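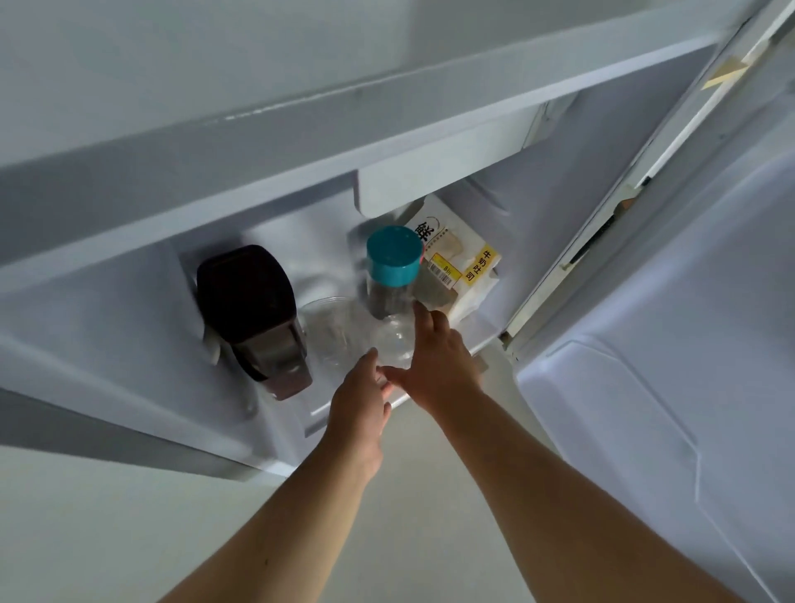
One reader at the Madigan building wrote in after the last issue to ask why bread keeps turning up in the shared fridge, when she had always been told it goes stale faster there than in a cupboard. She is right about the staling. Starch in a sliced loaf firms up more quickly at fridge temperature than at room temperature, and a soft milk loaf shows it within a day or so. The fridge does slow mould, so a loaf meant for toast can reasonably go in. Keep the bag closed and stand it at the back, with bottles and lunch containers in front.

A few points on the lower compartment, as the second-floor kitchen now has the Berkix unit – model 504, bought for 2,699 including delivery:

Leave a gap between items and the back wall where the air outlet is. A bag pressed flat against it will block the flow and may freeze at one corner.

Bottles stand upright with the cap fully tightened. Part-used bottles are to be labelled with a name and the day opened.

Lidded containers go in once the food has stopped steaming. Latches should be shut on all sides.

Empty cups may be chilled, but take them out again the same day.

The shelf lifts out for cleaning – raise the front edge, then pull. Wash it in warm water with a little washing-up liquid and dry it before refitting. The two spare door seals from Vultov are in the drawer under the kettle.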